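Ticket 1676: Celebrity baby news alerts going out twice, old headline on the second one
Site: Wisov entertainment desk
Product: Kasten alerts
Opened: 4/18/19
Status: Solved

Problem

Hi all! First off, we love Kasten. Our readers love it too, and the Flusside baby announcement was the biggest morning our little entertainment desk has had since the Jultura awards in January. The alert flew out, people were sharing it before we'd even finished our coffee, and then the replies started coming in: "Why did I get this twice?"

The first alert was perfect. It had the final headline with the couple's statement in it. The second one landed a few minutes later with our placeholder headline from the night before ("Baby watch: any day now"), which looked pretty silly next to the real news. 938 readers got both. Everyone else on the list got only the good one, and I can't see what sets the two groups apart.
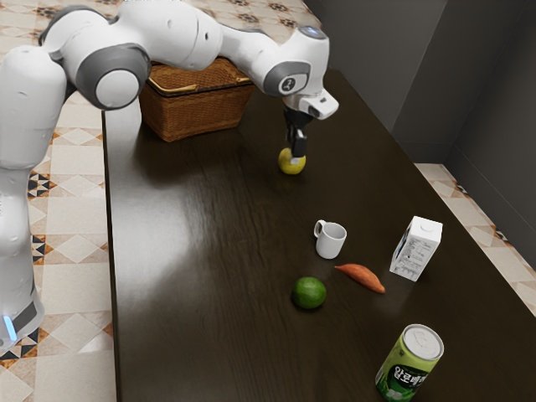
White arm with a black gripper, over the dark brown table

What I've tried so far

Cleared the page cache and the alert cache. No change.

Sent a test alert to the staff list with a made-up headline. It arrived once and looked great.

Edited the headline on an older story (a red carpet roundup) and sent that to the staff list. Once again, one alert, correct headline. So a plain edit doesn't set it off.

Went through the send log. Both sends show as "automatic" and both point to the same story, but the second has a different queue name. The first says "breaking" and the second says "follow a star". I hadn't noticed there were separate queues – very cool, by the way!
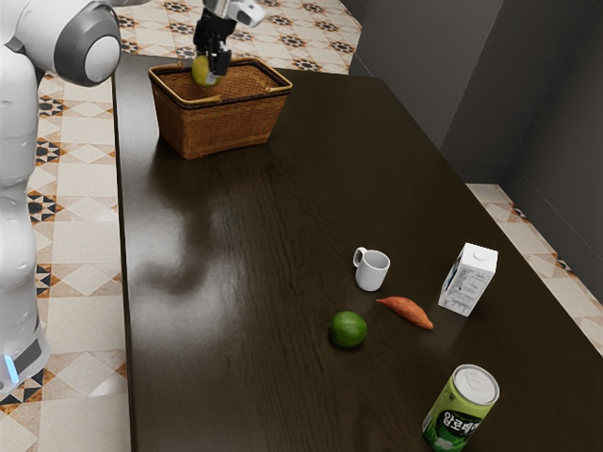 That queue name got me looking at the reader settings, and I think I'm onto something. Everybody I checked from the double group follows the Flusside page as well as getting breaking news. The readers who got one alert have breaking news switched on and don't follow that page.

Reply from Kasten support

Great digging, that log entry was just what we needed. The two queues are meant to compare notes before sending, and the second one should drop any story the reader has already had. It does this by matching headlines. Your placeholder was saved in the "follow a star" queue when the draft was first scheduled, so the headlines didn't match and both went out.

Please try the following on a test story:

1. Open Alerts, then Queues, and choose "follow a star".

2. Turn off "Save headline when scheduled".

3. Turn on "Match by story number". Your version 6 has this, but it stays off after an upgrade. 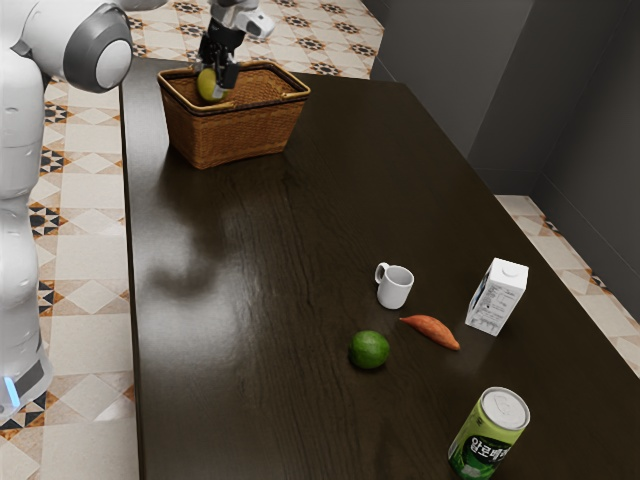
4. Empty the queue, save, and schedule a fresh draft with a placeholder headline. Change the headline, publish, and check what arrives.

Update from Wisov

It works! I set up a test group of 300 readers who had signed up to try new features, all of them following a star page and all with breaking news on. Every one was sent a single alert with the final headline. I did it again with two headline changes in a row, and it still held up – so happy with this.

One small thing I ran into: step 4 wouldn't save until I had closed the draft in my other tab. After that it went straight through.

We've put a short note on the site for the readers who got the extra alert, and most of the replies were just people excited about the baby.

Could "Match by story number" be on by default after an upgrade? I'd vote for that in a heartbeat.

Reply from Kasten support

Passed along as a feature request, and we've added the open-tab problem to the known issues page. Closing this one as solved. Reply here if the double alerts come back and the ticket will reopen.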